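22 December 2019

Notebook, year-end film list, second pass.

Back on the ranking script for the disaster-movie list. Still don't trust it. The output from Friday put Kudari at number one and I can't find a single person in the office who has watched Kudari twice. Most haven't made it past the flood.

Inputs as of this morning: 161 titles, everything tagged apocalypse, plague, asteroid, or "other end of world." The "other" tag is doing too much work. It has a zombie musical in it and also a two-hour drama where the sun goes out and a couple argues in a kitchen. I have asked before for that tag to be split. Asking again in writing.

Reader votes: 40 ballots usable. The rest came in with only one film filled in, and I don't see how you rank anything off one film. Somebody suggested counting them at half weight. Half of what? Left them out.

Tried three weightings.

a) Votes only. Tanabe wins easily. Suspicious, as the Tanabe fan page linked our poll in April and most of its ballots look like they were filled in by the same two or three people in a good mood.

b) Votes plus our own scores. Kudari on top again. Our scores run high for anything subtitled. I include my own in that.

c) Our scores only, highest and lowest thrown out. Gives Bretley, then Tanabe, then a tie. I like this order best, so I should be careful about it. Liking the answer is how we ended up with last year's list.

Running time check: Bretley is 99 minutes in the cut we screened and 83 in the one that's streaming. Those are different movies as far as I'm concerned. The short one drops the whole radio tower section and the ending makes no sense without it. Which one did people vote on? Ballots don't say. Note for next year's form: ask which cut.

Rewatched the first half of Grimotside last night to see if I was being unfair. I don't think I was. The comet looks good. Every scene with the comet in it is fine. Then they go back down to the bunker and people explain the comet to each other. The claim going round is that it "gets better on a second viewing," and I'd like to know compared to what. Kept my 4.
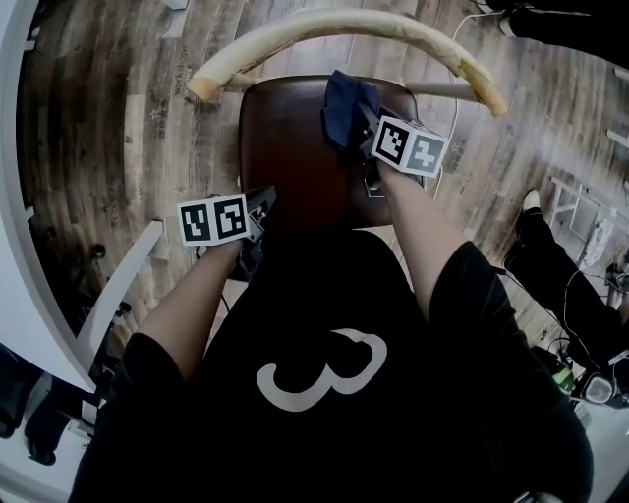 Also not convinced by the argument that Grimotside needs a slot on the list for being "so bad it's good." We've used that for at least one entry every year and the comments under it are always the same. If we want a bad-movie list, make a bad-movie list.

Plan for now: go with (c), print (a) next to it as the readers' choice, and drop (b) completely. Won't call either one definitive. The intro draft says "the definitive countdown" and I've crossed that out twice; it keeps coming back when the file gets merged.

To do:
recheck the tie in (c), may be a rounding thing
find out if the plague trilogy counts as one entry or three
confirm Kudari release year, two sources disagree and both look copied from the same place
new tag list

Stopped at the tie. Numbers saved in the shared folder, old version kept next to it in case I've broken something.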